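Saimi Halonen logged demonstration 144 at Wurgate and reset the table. The procedure was two lines long. Start with the gripper open. End with the gripper open.

Remigiusz Pietrzak read the log from the next bench.

"You paused again before the reach," he said. "Two seconds. It's in all of them since lunch."

"I was deciding."

"The model will learn to decide, then."

She checked the traces. He was right. In April the Nostemer policy had picked up a slight tilt of the wrist that belonged to her and to no one else on the shift. She had watched it in playback and rubbed her own arm.

"Do we discard them?"

"Keep 9. Label them."

She typed the word hesitation into the field, lifted the handle, and brought the fingers level over the table.

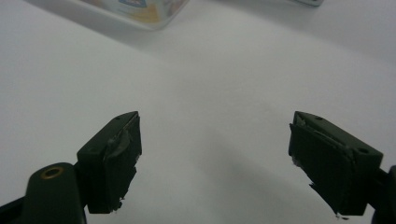
Start position, gripper open, pads worn at the edges.

She waited two seconds and began.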